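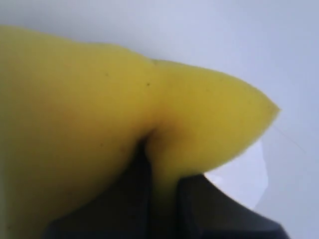 Yellow foam with a rounded tip, against a pale background.

Filed under: Film / Festivals & Events

The Prunow Short Film Festival will return in August with 48 films, two screens and, for the first time in its history, a projection booth with a door that closes.

Organizers released the lineup this morning, a week later than planned, after an early version of the schedule placed the same 49-minute documentary in both theaters at the same time. The film's director is said to have been flattered. The corrected program is now on the festival's website, where it can be read in full by anyone willing to close the newsletter box twice.

This year's selection was picked from 2251 submissions, a record for Prunow and a number the festival mentions four times in its announcement. The screening team says every one of them was watched to the end, including the one that consisted of an elevator. That one got in.

Opening night belongs to "Arkik," a slow and very handsome drama set in a lighthouse whose light has been replaced by an app. It runs 22 minutes and has eleven lines of dialogue, most of them about soup. "Arkik" played well on the winter circuit, where audiences reportedly stayed in their seats through the credits, although one of those theaters did have a problem with its exit.

The closing slot goes to "The Sfakianakis Wedding," a comedy about two caterers who are booked for the same reception and decide to fight it out course by course. It's the broadest thing in the program by a long way, and the first closing film in several years in which nobody stares at the sea. Early ticket requests suggest the public has noticed.

In between are seven themed blocks. "Night Shift" gathers five films about people who work while everyone else is asleep. "Relatives" is what it sounds like, and comes with a content note. The animation block, always the first to sell out, has been moved to the bigger theater after last year's crowd spilled into the aisle and then into the concession stand. Families should be aware that "Animation" and "Animation for Children" are separate programs -- very separate, in the case of the stop-motion piece about divorce.

The bigger theater is the old Solard, which reopened in the spring with 667 seats, new carpet, and the same columns that have blocked the view from the back rows since it was built. Regulars know to sit on the left. The Solard's owners did look into removing the columns and were told they could do so if they didn't mind also removing the balcony.

Smaller programs will run in the library's basement theater, which seats far fewer people but has better sound and a vending machine that takes cards. The walk between the two takes twelve minutes at a normal pace. The schedule allows ten.

Ticket prices are unchanged for single screenings. The full pass has gone up a little, which the festival describes as "a modest adjustment in line with the ambition of the program." Pass holders get early entry, a tote bag and a seat at the afternoon talks, where directors discuss their work with a moderator and at least one man who has more of a comment. Student tickets are half price before 5 p.m. at both locations.

The competition has been trimmed as well. Last year the jury handed out fourteen awards, among them one for Best Use of Weather, and the ceremony ended after the last bus. This time there will be five prizes, and winners have been asked to keep their thanks under a minute. A lamp on the podium will turn red when time is up. Whether a red lamp can stop a documentary maker in mid-thought is something the festival has not tested.

The audience award stays, along with its voting system, in which viewers tear a paper ballot at a number from one to five. An online vote was tried two years ago and produced a winner that hadn't been shown.

One longtime feature is gone. The outdoor screening in the park, rained out in four of the past six summers, has been dropped in favor of an extra late show at the Solard. Blankets are still welcome, given what the new air conditioning can do.

Passes go on sale at noon on the festival's website and at the Solard box office. Single tickets will follow two weeks later. The elevator film screens at 10:15 p.m. in the library basement, down one flight of stairs.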